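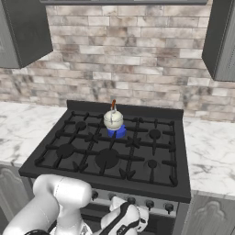 ## Gripper slips on the stove knob in simulation, how do you set it up?

**Sabina Matoušek**

Good evening to all. I keep a simulated kitchen cell for our small group in Plurnham. The arm must turn a knob on the front panel of the range, and the kettle stays on the back burner. Since I changed the step time to 2 ms the fingers close well, but then they slide around the knob and it does not turn. Finger force is 70 N. Which value should I check first? The wrist view is lower on this page.

**Mota**

More force. I have 80 and it never slips.

**Lerar**

I would not begin with the force. Please look at the friction of the finger pads, because in my cell it went back to the default when I loaded the arm file again. After this, check that the wrist axis and the knob axis are on one line. A few degrees of error is enough to push the fingers off.

I would also compare with the wrist camera before closing. In your view two knobs show between the light grey blocks, so be sure that the target is the one you want.
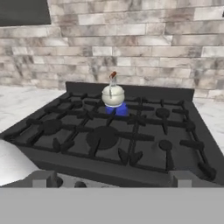 ### Added later by Lerar

If the knob still does not move, make its joint damping lower. Mine was 2,000 by mistake, and I searched for it until July.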